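Chapter 6
Steaming Buns and Other Soft Doughs

What you will need from earlier chapters: kneading (Chapter 2), first rise (Chapter 3). If your dough from Chapter 3 tore when you stretched it, go back and do that one again first.

By the end of this chapter you should be able to: shape a plain bun, judge a second rise, load a steamer basket, get the lid off without dripping on everything.

6.1 Why steam

An oven dries the outside of a dough and browns it. Steam does neither. The surface stays moist, stays pale, and the crust never forms - so the bun is soft all the way out to the skin. No color to go by, though. Bakers used to ovens find this hard at first. You can't look through the lid and say "golden, done." You go by time and by touch.

Steam also moves heat fast. When it hits the cooler dough it turns back to water and gives up its heat right there on the surface. Small buns cook through in minutes. A loaf the same weight would still be raw in the middle.

6.2 The dough

Base recipe for this chapter, used again in 6.5 and 6.7:

500 g plain flour
2 teaspoons instant yeast
a spoonful of sugar
warm water, enough for a firm dough
a little oil

Firm is the word. Bread dough that would be fine in a loaf pan will slump in a basket. Knead until smooth, cover, let it double. Punch down, knead again briefly to get the big bubbles out. Skip this second knead and the skin comes out pitted.

Divide into 70 g pieces. Use a scale. Buns of diffrent sizes finish at different times and the small ones get tough waiting for the big ones. Extra pieces wait under a towel.

Rounding: cup your hand over the piece, drag it in a tight circle on a bare counter. No flour, it needs to grip. Seam ends up underneath. Smooth top, no wrinkles.

6.3 Setting up

Get the whole station ready before the second rise is over. Proofed buns don't wait. Water in the base, basket in, lid off to one side where you can reach it, buns on a plate on the other side. Work from the plate to the basket, one at a time, fingers under the seam. Never squeeze from the sides - a dent made now is still there after steaming.

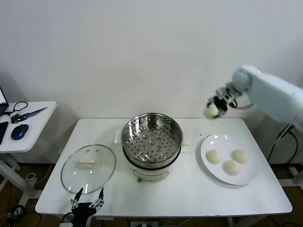
Do the buns have to go on paper, or can they sit right on the metal?

Straight on the metal works if the basket is lightly oiled first. Brush a thin film over the bottom and wipe off the extra, leaving the holes open. Paper squares are easier to lift out and better for sweet or sticky fillings, but cut them small, just bigger than the bun, so steam can still get up around the sides.

Spacing next. Buns grow a lot, sideways more than up. Leave a good thumb's width between each and the same from the wall of the basket. Touching buns pull apart with a torn patch, fine to eat, not fine for the assessment at the end of this chapter.

6.4 Second rise, and how to tell

Most failures in this chapter happen here. Press lightly with a fingertip.

Springs back at once: not ready.
Comes back slowly, leaves a faint mark: ready.
Stays down: too far. Knead it, round it, start the rise over.

A ready bun also feels light for its size when you pick it up. Hard to explain, easy to feel after a few batches. In a cold kitchen in December the rise can take twice as long as the book says, this book included. Trust the finger.

6.5 Steaming and resting

Cold start for this dough. Buns in, lid on, then heat. They get a last bit of rise as the water warms. Count the time from when steam shows, not from when you flip the switch.

Keep the lid on. Every peek drops the temperature and a half-set bun may colapse. When time is up, turn off the heat and leave the lid alone for a few minutes more. Then tilt it away from you, and keep it tilted as you lift so the water runs off the back edge.

Watch your wrist. Steam burns are worse than they look.

Before moving on: make one batch as written, then one with the rise cut short on purpose. Slice a bun from each and compare the crumb. Notes on what to look for are on page 81.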